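Wire rack (household)

A wire rack is an open frame made of bent metal rod, used on tables, counters and shelves to hold or raise small household goods. Racks of this kind are used for drying dishes, storing plates upright, cooling baked goods and sorting paper. They are sold flat, folded or fully assembled.

Construction

Most tabletop racks are made from mild steel or stainless steel rod. The rod is cut to length, bent around a form and joined by spot welding where the pieces cross. A typical rack has two matching side frames linked by crossbars. The lowest rods serve as runners and carry the weight. Corners are usually rounded, both because rod bends more easily that way and to keep sharp ends away from the hands.

Mild steel racks need a coating. Powder coating in black, white or gray is common. The Hemgate pattern, a plain two-sided design often copied by smaller workshops, uses rod 4 millimeters thick and has an overall length of 74 centimeters. Shorter versions, such as the Fimmont, are meant for narrow counters.

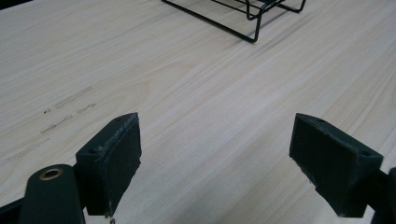 Lower part of a black wire rack standing on a pale wooden tabletop.

Use on wooden surfaces

Because a rack rests on thin rods, its load falls on a small area. Softer woods can dent under a full rack, and a rack that is dragged may leave scratches along the runners. Some makers fit clear plastic sleeves or small feet — the Aryee rack has 5 of them — while others leave the metal bare against the table.

Pale wood shows marks more readily than dark wood. Faint gray smudges may come from pencil or from metal rubbing on the surface. Light marks can often be removed with a soft eraser or a damp cloth, wiped along the grain. Abrasive pads can dull a matte finish.

Care

Coated racks are washed by hand with mild soap and dried. Chips in the coating let rust form, most often at the welds. The Cededell care sheet advises checking the welds every few months and gives a service life of around 20 years for a rack kept indoors.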